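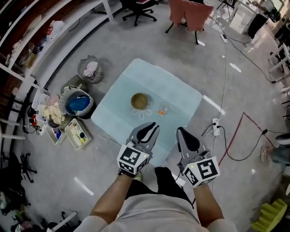

Olive-green and tan bowl, with the small glass cup beside it.

Plokovero serving bowl, review after two months

I bought this bowl for soup, and I must say first that it is a better salad bowl. The wall goes up quite straight and then opens a little at the top, so leaves stay inside when you mix them with two forks. Soup is also fine, but the last spoon is difficult to catch because the bottom is very flat.

The price was 47 dollars at Rawashdeh, the kitchen shop near my work. They had the same shape from Skerari for less, and I held both for a long time. The Skerari one felt thin at the lip and I was afraid for it in my sink, which is deep and made of stone.

The glaze is smooth inside. Outside, near the foot, it stops and the clay is a little rough. On my table this left a fine scratch, so now I keep a cloth under it. I wrote to Plokovero about this and they answered after a week, very polite, that I can rub the foot with fine sandpaper. I did it and it helped, but for this price I would like that they do it.

Tomato sauce left no color. Turmeric left a yellow shadow that needed baking soda and one night of patience. In the microwave the bowl becomes hotter than the food, so please use a towel.

My sister has the Plellby bowl, which is lighter and stacks better. If your cupboard is small, look at that one first. Mine does not stack with anything I own.

I give four stars from five. I will buy a second one in February if the shop has its sale again.

Halima Uzor, January 12, 2024

Contact | Copyright 2024 | Back to top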